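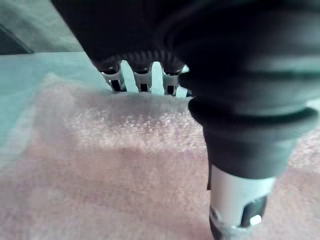

Kitchen and service changes at Farkano, Banley

The Banley dining room reopens in November after the kitchen refit. Covers per service drop from 14 tables to 12. The two tables nearest the pass have been taken out to make room for a second plating counter, and the walkway to the stairs is wider as a result. Parties of more than six should book by telephone, as the online form now stops at six.

The menu moves to a fixed price at both lunch and dinner. Bread is included. The flatbread is made with a blend of wheat and sorghum flour from Waweru, milled coarser than the one we used in spring. Jeptoo Rashidi, head chef, has lengthened the first prove and lowered the water content slightly to suit it. Guests who avoid gluten should note that the sorghum dishes are not gluten-free, and that all doughs are rolled on the same bench.

The charcoal grill has been replaced. The new one has a deeper firebox and a grate that can be raised in stages, so whole fish and larger cuts of goat can be cooked over a lower heat for longer. Goat shoulder must be ordered a day ahead. Tilapia and the aubergine dish are cooked to order and take longer than the rest of the main courses; the staff will say so when taking the order.

Last season the two dining rooms served 636 set lunches, of which 354 were at Banley. Demand was highest for the early sitting, and that sitting now begins at noon. The kitchen takes last lunch orders at a quarter past two. Dinner hours are unchanged.

Muthoni Simiyu has revised the drinks list. It is shorter, with fewer wines by the bottle and more by the glass. Tamarind and ginger drinks are made on the premises and sold by the glass or the jug. Coffee comes from Flatska and is brewed by filter only at Banley, the espresso machine having been moved to the other site.

Vouchers bought before the refit remain valid at full value and can be put towards the set menu or drinks. Please bring the printed copy or the booking email. Allergy details should be given when booking and repeated on arrival.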